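Base fluida Mekgate Velo Mate: reseña tras varias semanas de uso

19 de junio de 2018

Llevaba tiempo buscando una base que aguantara la jornada completa sin retoques. Tengo la piel mixta, con la frente y la nariz grasas y las mejillas tirando a secas en invierno, y casi todas las bases mates que he probado me resuelven una zona y me estropean la otra. La Velo Mate de Mekgate la compré en marzo, en el tono 2, y la he usado prácticamente a diario desde entonces. Creo que ya puedo hablar de ella con algo de criterio.

Viene en un frasco de vidrio esmerilado con dosificador. El tapón encaja bien y no se ha abierto dentro del neceser. El dosificador saca demasiado producto si se aprieta hasta el fondo, de modo que conviene presionar a medias. Con media pulsación cubro toda la cara. La caja no trae instrucciones, solo la lista de ingredientes y una recomendación genérica de agitar antes de usar. Hay que hacerle caso: si no se agita, la primera gota sale casi transparente y con olor a alcohol.

El olor, por cierto, es lo que menos me gusta. Es un perfume floral bastante marcado que tarda unos minutos en irse. A quien le molesten los cosméticos perfumados, que la huela antes en tienda.

Textura y aplicación

Es una base líquida, casi agua. Se seca deprisa y obliga a trabajar por zonas. La primera vez la repartí en puntos por toda la cara, como hago siempre, y cuando llegué a la barbilla la frente ya se había fijado con un borde visible. Ahora empiezo por la nariz, difumino, paso a las mejillas y dejo la frente para el final.

La he probado con tres herramientas. Con los dedos queda irregular. Con una brocha densa de Akar queda bien, aunque arrastra un poco si insisto sobre la misma zona. El mejor resultado lo he conseguido con una esponja húmeda bien escurrida. La cobertura baja algo, pero desaparecen las marcas y las mejillas no se ven acartonadas.

La cobertura es media. Tapa rojeces y unifica, pero las manchas oscuras siguen asomando y necesitan corrector. Se puede poner una segunda capa si la primera está del todo seca. Una tercera ya se nota.

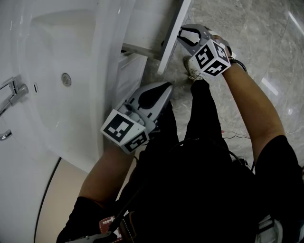
Un cajón junto a la bañera.

Duración

La marca habla de larga duración sin dar una cifra en el envase, así que me he fijado en mis propios horarios. Me maquillo temprano, trabajo en una oficina con aire acondicionado y me desmaquillo al volver a casa. En un día normal llega entera a las 8 horas en mejillas, mentón y frente. En las aletas de la nariz empieza a abrirse antes, después de comer, y ahí necesito un papel secante y un toque de polvo.

La he llevado también a una boda de tarde, con calor y baile. Usé debajo la prebase alisadora de Ristić y encima unos polvos sueltos translúcidos. Al final de la noche quedaba producto en toda la cara menos en la nariz, y no se había acumulado en las líneas de los ojos. No manchó el cuello del vestido, que era claro. Sí manchó un poco el teléfono.

Sin prebase la cosa cambia. Los poros de la zona central se marcan más y el acabado se vuelve plano, como de tiza, durante la primera media hora. Luego la grasa natural de la piel lo suaviza. Si alguien tiene la piel seca de verdad, no se la recomendaría, ni siquiera con una buena hidratante.

Sobre la hidratante hay otro detalle. Con cremas ricas en aceites se corta y hace bolitas en los laterales de la nariz. Con un gel ligero no me ha pasado. Dejo que la crema se absorba mientras me lavo los dientes y me peino, y después aplico la base.

Tonos y oxidación

La gama es corta. El tono 2 es un beige neutro que en el frasco parece más claro de lo que acaba siendo. Se oxida: a los diez minutos ha subido medio tono y tira un poco a melocotón. En mi caso coincide con el color del cuello y me viene bien, pero conviene probarla en la mandíbula y darse una vuelta antes de pagar. Para pieles muy claras o muy oscuras no hay opciones, y en eso Mekgate va por detrás de otras marcas del mismo precio.

En las fotos con flash no deja cara blanca. No lleva protección solar, así que hay que ponerla aparte.

Comparación con la Windasska

Antes usaba la base de Windasska y la comparación es inevitable. La Windasska es más cómoda, huele menos y tiene más tonos, pero a media mañana ya brillaba. La Mekgate exige más cuidado al ponerla y a cambio me olvido de ella hasta la tarde. Para un día de estar por casa sigo prefiriendo la Windasska. Para trabajar o para una celebración, la Mekgate.

Limpieza

Se quita mal con agua micelar sola. Hacen falta varias pasadas y el algodón sigue saliendo teñido. Con un bálsamo o un aceite desmaquillante se va a la primera, aclarando después con un limpiador suave. Las esponjas quedan manchadas si no se lavan en el momento. Las froto con jabón de pastilla y agua templada y las dejo secar al aire, fuera del neceser. No me ha provocado granos, aunque los días en que me desmaquillé con prisa amanecí con algún punto negro de más en la barbilla.

Cantidad y gasto

Calculo que me ha dado para alrededor de 100 usos y todavía queda algo en el fondo. El tubo del dosificador no llega del todo abajo y en las últimas semanas he tenido que guardar el frasco tumbado y sacar el resto con un bastoncillo.

Lo mejor: la duración en la mayor parte de la cara, lo poco que transfiere a la ropa y que no da reflejo blanco con flash.

Lo peor: el perfume, la falta de tonos, lo rápido que se seca y el dosificador.

¿Repetiré? Sí, en el mismo tono, cuando termine este frasco. En verano, con la piel más morena, el 2 se me queda corto y tendré que mezclarlo con unas gotas de otra base más oscura. Todavía no he probado esa mezcla. Si el acabado cambia mucho, actualizaré la reseña.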